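Corna — README

Corna is my dish-clearing arm. I build it at home, it works at my own kitchen sink, and I've been keeping notes here since June so I don't forget what I changed. The arm is a used Pruko. The fingers are my own design, now on revision 6.

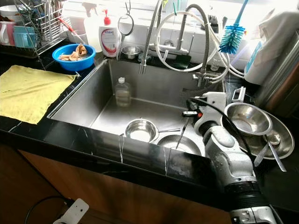
Setup is pretty simple: charge everything, run the homing script, then start the logger BEFORE you touch the arm (I forget this all the time!). Each run goes in its own folder with joint angles, gripper position and video from both cameras.
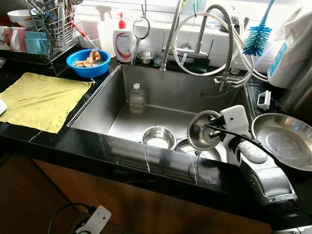

The logger writes at 24 Hz. I tried faster and the Bondov controller board started dropping packets, so I left it alone. There are 1067 runs in the set so far, good and bad mixed together — check the notes column before you train on anything.

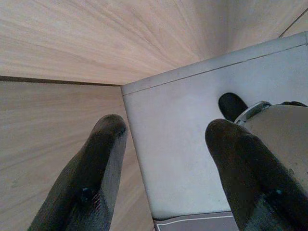 Finger wear is on my to-do list. I keep the tips thick and rounded, and the black surface is already scuffed down the sides of both fingers, so expect grip to vary between early and late runs. Spare STLs are in /fingers.
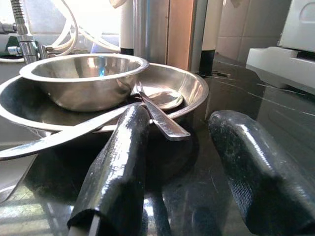
Known bugs: the wrist camera exposure hunts near the window, and homing fails about one time in 24. Just run it again.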